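Table notebook, 25 May 2018
Shewit Gudeta

Very happy with the kitchen set today! The pink plate from the Laxdal box is my favorite so far. It's shallow and matte, somewhere between coral and salmon, and against the white table you spot it right away. Lots of tiny dark specks inside, mostly in a ring near the rim. Oddur thinks they're part of the finish, I think they're scuffs. Either way I'm keeping it.

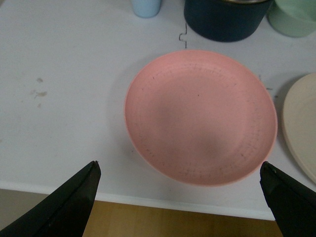
Pink plate on the white table. Brownish smudges on the left still need a wipe.

Then the back row, which I love (the pastels look so good against the gray curtain!). Light blue cup at the far left, then the navy saucepan with its glass lid on, the two small bowls in mint and pink, and the cream toaster over on the right. The saucepan handle points back behind the cup, so lift the cup out first. KONKA is printed on the lid, in case we ever want a second one. 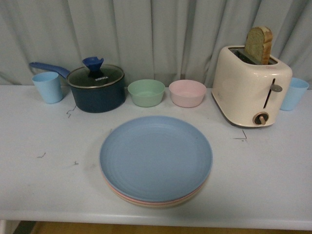 To do
Ask Oddur about the Ikirum order, 2 more plates if they have this color.
Try a damp cloth on the smudges, but go easy near the dark position marks.
Shelf label for the saucepan: 444.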